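Tokora's open lab: can it make a bed yet?

Tokora opened its home-chores lab to visitors one afternoon in May, and I went mainly to see a bed get made. I've been promised that for years. The Hedlund hall had 16 stands, most of them showing arms that put cups on shelves, and I walked past those. Cups on shelves have been a solved trick for a while, provided the shelf stays where it is.

The practice rooms are at the back. Most of the training is done in a simulated bedroom, and visitors watch it on a wall of screens. Nathalie Penner, who led our group, said the team had 2766 versions of the room, with the furniture shifted and the light changed. Somebody had taken trouble over the decorating, down to a gold-framed canyon view with a waterfall in it.

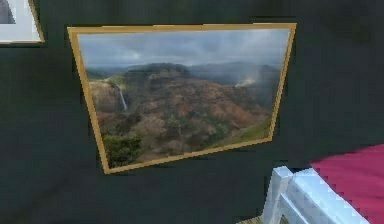
I asked how many of those versions end with a finished bed. The answer was 711, and "finished" meant the blanket reached both sides. Pillows are scored separately. So is whatever has been left on top, and in my house something always has.

That is where my doubts start. Picking up a book from a soft surface is hard enough. Deciding where it goes is the part I would pay for, and the lab has no score for it. The current task list says "clear to table," so everything goes to the table, and then you have a messy table. A bag or a rag crumpled up there already? Leave it, says the list.

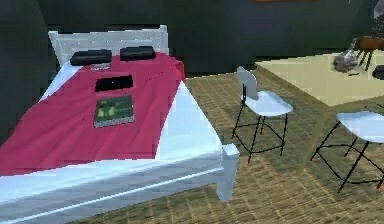

Bedroom view from the Tokora simulator
Report by Simone Araújo

Blankets are the other headache. Sixten Sjöberg, one of the engineers, was frank that simulated cloth behaves better than the real kind — it doesn't snag on a bedpost or drag the sheet along with it. He wouldn't give me a date for a home trial. I liked him for that.

We did get one live run, in a side room, on a real single bed. It took eight minutes and the machine stopped twice. My son does it in one, badly.

I'd go again next year, and I'd skip the shelves. Coffee was free until four and the parking at Hedlund was not.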